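Open Day at Sostow: The Folding Room and the Rest

Jul 23, 2025

I went to the Sostow open day because Femke Willems had a spare pass and because the invitation promised "home robotics you can believe in." I have been to enough of these to know what usually happens to that sort of promise. The bus from the station was late, the name badges had run out by ten, and the first talk was already going when we found seats near the back.

The talk was given by Trygve Ljungberg, and it was better than the invitation. He said most of the day would be about household laundry, that clothes are hard because they never lie the same way twice, and that the company is still collecting examples of people doing the job with grippers held in their hands. The idea is that a machine will later learn from those examples. He put the current collection at 446 sessions and said they would like 2,000. He didn't say by when. A man near the front asked what a session was, and the reply was long enough that I stopped writing.

Then there were the slides from Dellivmont, who supply the software, and I can't say I learned much. One chart had no numbers up the side. Another compared "our approach" with "traditional approaches," and I'd have liked to hear which ones. Femke asked how many of the sessions had been thrown out as useless. She was told that was a good question.

Lunch was sandwiches. I had a chat in line with Cor Dewulf, who had come over from Stukham and was in a more generous mood than I was. He thought the honest part of the program was that the company was showing hand-held tools at all, when it could have rolled out something shiny with a face on it. I agree with him there. My trouble is with the next step, the one between a person folding a shirt and a machine folding it in a house it has never been in. Every speaker skipped over it, and a couple of them skipped quickly.

The De Graaf stand had a leaflet with a price range on it, which I was told was out of date, and a sign-up sheet for a pilot starting in September. I asked what happens in the pilot if the machine tears something. The answer was that it's covered in the terms. I asked to see the terms. They are being finalized.

I did try a gripper myself at one of the tables, on a dish towel. It took me nearly 195 seconds to get it into something like a square, and I have been folding towels all my life. The woman running the table was kind about it and said everyone is slow on the first go. Maybe so. It did give me more respect for the people who do this all day, and less for the phrase "natural motion," which turned up on at least one poster.

The laundry work was the part I had come for. It's done in an ordinary bedroom, and I'll give them credit for that, as I have seen too many demos on a bare white table with one gray T-shirt. A flowered cover, a patterned pillow and a wardrobe with pictures on its doors are the kind of clutter a home machine would have to cope with. Whether it would cope is another matter, and I heard no figure for it all day.
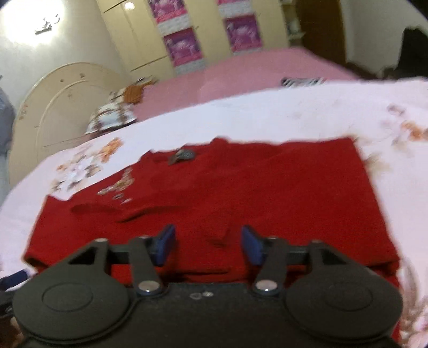 Fingers open over the red garment, with nothing between them. Plenty of creases to choose from.

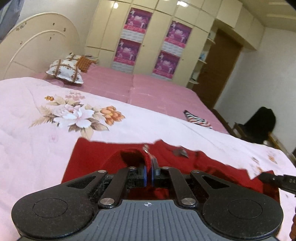 Blue-edged pads closed on a fold of the red knit. Getting hold of cloth is one skill, and knowing where to put it down is the one I'd pay for.

Graça Baptista wrote in after reading a draft of this page: I think you're too hard on them about the missing step. I was at the same talk, and Ljungberg did say the first machines would only be asked to do a few kinds of clothing, in homes where somebody is around to help. It's a smaller claim than the one you're arguing with. I do agree about the chart, though, and I asked for the numbers behind it at the end of the day. They took my email address. If anything comes I'll send it on to you, but I'd like to know what share of the work that "somebody" would still be doing.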